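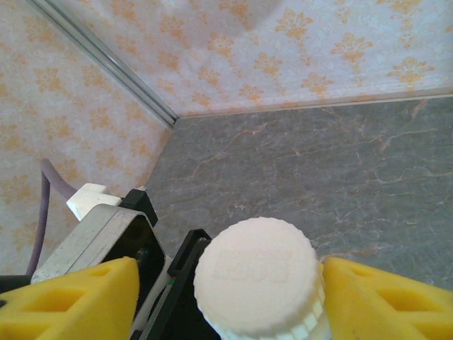

# Clandow Robotics Club: frequently asked questions

Last updated 7 Jun 2022. If your question isn't answered on this page, ask at the desk or write to Leidy Zapata, who runs the membership list.

## Joining

**Who can join?**

Anyone aged 14 or over. Under-16s need a form signed by a parent or guardian. You don't have to live in Clandow, and several members come over from Jostby on the bus.

**Do I need to know how to program?**

No. New members spend their first few evenings moving the arm by hand control and learning the stop button. Programming comes after that, in Python, and Tanveer Warraich teaches it from the beginning.

**What does it cost?**

The fee is £90 a year, or £7 an evening if you would like to try it first. Two evening payments can be taken off the yearly fee if you join within a month. There is a reduced rate for students and anyone out of work. Ask Leidy.

**Is there a waiting list?**

Usually in October, when the schools are settling down. At other times you can normally start the next week.

## Evenings

**What happens on a normal evening?**

Doors open at half past six. We set up until seven, work until nine and pack away by quarter past. People work in pairs at the arms. One drives or runs the program and the other keeps the log and stays by the stop button. Swap halfway through.

**What are people working on at the moment?**

Small-object handling. Each pair is trying to get its arm to pick up a white screw-top lid, hold it, and put it down on a marked spot. We started with foam blocks, which were too easy.

**Why lids?**

They are cheap and easy to replace, and they are awkward to grip. A lid is low, the rim is ridged, and it rolls if you catch it on its side. It is also close to what you get in the Lozano Cup (see further down).

**Why are the finger pads soft?**

The yellow foam pads give a little when they close, so a small error in position doesn't matter as much. The pockets in them let the foam fold around the thing being held. Hard fingers tend to flick a lid across the worktop.

**Can I change the pads?**

Yes, but tell whoever is sharing your arm, and write it in the log. Pads wear, and a new pair will not behave like the old pair. Please don't trim them with scissors. We lost a good set that way last year.

**What do I write in the log?**

Your names, which arm, which pads, which program version, and a line for each attempt: held, dropped or missed. If it dropped, say when. "Dropped on lift" and "dropped on the way over" are different faults and we fix them differently.

**The gripper closes but the lid slides out. What should I check?**

Check these in order:

1. Height. If the pads close too high they only catch the top edge.
2. Centring. Both pads should meet the rim at the same moment.
3. Dust on the foam. Wipe it with a barely damp cloth and let it dry.
4. Closing force. Change this last, and in small steps.

**The arm stops halfway through a move.**

Look at the cables first. If one has caught behind a bracket, press stop, free it, and start again from the home position. If the cables are clear, get Tanveer before you restart.

## The Lozano Cup

**What is it?**

A one-day contest for clubs and schools, held in Jostby. Each team has to move a mixed set of small household objects from one side of a worktop to the other. Last year there were 173 entrants.

**Do I have to take part?**

No. About half the club doesn't.

**How are teams chosen?**

Teams are three people, and you choose your own. Faustine Leblanc puts the names in and needs them a fortnight before entries close. If you haven't got a team, tell her and she will match you up.

**Can we use a bought program?**

No. The rules allow the free Gadance motion library, and everything on top of that has to be your own work.

## Practical matters

**Where do you meet?**

Upstairs in the old Clandow schoolhouse, the building with 1843 over the door. There is a lift at the back. Ring the bell and Duván Alvarado or Ivone Holanda will come down.

**What should I bring?**

A laptop if you have one. Tie back long hair and leave scarves and loose bracelets on the hooks.

**Can I take an arm home?**

No. Grippers can be borrowed for a week if you sign for them.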